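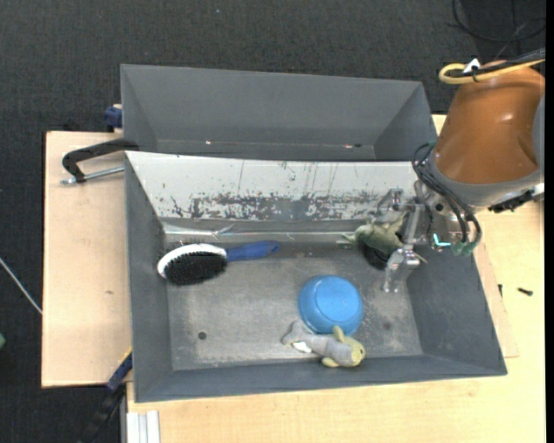

Gray bins on the table, carpet floor.

BREVWOOD, SEASON TWO
Stage and set safety walk, pre-shoot
Flanham Studios, Stage 8 and surrounding
Date: 2018-10-24
Walked by: Glenys Dafis
Copies to: production office, ADs, grip, electric, art dept, stunts

Key: OK / FIX (before first call) / WATCH (can shoot, keep an eye) / N/A

Comments are mine unless marked. Typed on my phone, sorry.

1. ACCESS AND EXITS

1.1 Main elephant door opens fully, alarm sounds when moving
OK

1.2 Exit lanes clear, all four walls
FIX. North wall blocked by rooftop set flats again. Same as August. Lane is painted yellow on the floor, please stay off it. Art says they move tonight.

1.3 Exit signs lit
WATCH. South-east one flickers. Reported to Flanham facilities, no ticket number yet.

1.4 Red light / bell at every door
OK. Bell at the hair and makeup side is quiet but you can hear it.

1.5 Stage capacity posted
OK. Sign says 154. Background call for the gala scene plus full crew gets close to that. ADs to send me the final head count the night before. Not the morning of.

1.6 Perimeter walkway lighting
OK

2. FIRE

2.1 Extinguishers tagged and in date
FIX. One by the video village position has no tag at all. Swap it, dont just write a new tag.

2.2 Sprinkler heads not blocked by set ceilings
FIX. Penthouse ceiling piece is still in. Either it comes out between setups or we need fire watch the whole time it's up. Production to decide today.

2.3 Drapes and backings flameproofed, certs on file
WATCH. Have certs for the city backing and the blacks. Nothing for the purple velvet in the villain's lair. Rental house is sending it, they said that last week too.

2.4 Smoke and haze
OK. Data sheet is in the binder. Notice goes on the call sheet. Anybody with asthma can step out, no questions, tell your dept head.

2.5 Practical flame
N/A this block. Candles in episode four were changed to LED.

3. ELECTRIC

3.1 Distro boxes closed, labeled, off the floor where wet work planned
OK

3.2 Cable runs matted at crossings
FIX. Crossing from the craft service table to the alley set. I tripped on it, so somebody else will.

3.3 GFCI on rain bar circuits
OK. Tested each one with best boy standing there. He initialed it.

3.4 Neon signs in alley set
WATCH. Transformer on the pawn shop sign hums and is warm. Not hot. Look at it again after an hour of burn time.

3.5 Chargers for suit lights
OK. Moved out of the costume rack area like I asked. Thanks. Leave them there, batteries don't charge unattended overnight.

4. RIGGING AND STUNTS

4.1 Overhead points inspected and signed
OK. Rigger's sheet stapled to back.

4.2 Wire work, rooftop jump
FIX. Have the plan, don't have the load test. No flying until I hold the paper. Doesn't matter what time the slot is.

4.3 Descender line and backup
OK. Both new this season.

4.4 Pads and box rig
WATCH. Port-a-pit has a split seam at one corner, taped. Fine for the low fall, not for the high one. Stekthorpe can send a replacement by truck if ordered before noon.

4.5 Guard rail, rooftop set
FIX. Rooftop deck is 8 feet. The parapet is foam. It looks like a wall and people WILL lean on it. Real rail goes up whenever camera is not rolling, and fall protection for anyone working the edge. Talk to cast about it too, at the safety meeting and again at first rehearsal.

4.6 Stairs to rooftop set
OK. Handrail both sides now. Bottom step marked with white tape.

4.7 Breakaway glass
OK. Two panes, stored flat, labeled. Sweep between takes, not after the scene.

5. COSTUME AND CAST

5.1 Cowl visibility
WATCH. Lead can't see much below the chin in the new cowl. Walk every floor mark with it on. Spotter on stairs, always, including going to lunch.

5.2 Cape
FIX. Needs the quick release snaps on the shooting cape as well as the stunt cape. Right now only stunt has them. Costume has the snaps, it's an evening's work.

5.3 Suit heat
WATCH. Cooling vest works. Maximum 40 minutes fully zipped, then out and water. 2nd AD keeps the clock. Director has been told.

5.4 Boots
OK. Rubber sole version for rain work. Hero soles are for closeups only.

5.5 Prop weapons
OK. All rubber or resin. Armorer not needed this block. Prop master shows them at the top of the day anyhow.

6. VEHICLES

6.1 Picture car on stage
WATCH. Battery disconnected, tank drained to what the fire permit says. Wheels chocked. Keys with transport captain, NOT on the visor.

6.2 Forklift and lift operators carded
FIX. One name on the Hopkin Rentals delivery crew has an expired card. He can ride along, he can't drive.

6.3 Golf carts
OK. Slow down past the school trailer. Had a complaint.

7. MEDICAL AND GENERAL

7.1 Medic booked for all stunt and rain days
OK

7.2 First aid kits
FIX. Kit by the paint bench has no eyewash. Kit in grip truck ok.

7.3 Hospital route on call sheet
OK. Checked the drive, 22 minutes from the gate with traffic. Use gate 3 because gate 1 has the roadwork.

7.4 Water and shade, backlot
OK

7.5 Turnaround
WATCH. Rain night wraps late and the next call is early. Not my dept to set but I'm writing it down.

FOLLOW UP
Every FIX item gets a name next to it by end of day. I'll rewalk the north lane, the roof rail and the sprinklers first, then whatever else is done. If something changes on the set after I sign, call me, even for small stuff.

Signed: G. Dafis
Rewalk signed: ____________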